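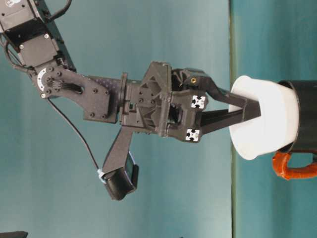 Rent-an-arm is back. Workent will lend you the Rullix desktop kit for 30 dollars a week, 3 weeks minimum, and the sales page says it suits "any small business with repetitive handling". Any? Come on.

I like the thing. Servos, printed parts, screws you can reach with a normal driver – if a bracket cracks you print another one and get on with your day. Good. More gear should be built like that.

But a café owner doesn't want to print brackets. They want the cups sorted. And the manual is 154 pages, most of it calibration, with the bit on gripping left to an appendix. Who at Workent thought that was the right order? Support is by email only, and the hire clock keeps running while you wait for an anwser.

The Ornholm kit costs 200 up front and does less. It also comes with a phone number. For a shop with no tinkerer on staff I'd tell them to buy that one, every time.

Schools, hobby clubs, a bored engineer – different story. Rent it, pull it apart, learn heaps. Just dont call it labour saving yet. New pricing due in July, apparently. Fix the manual first.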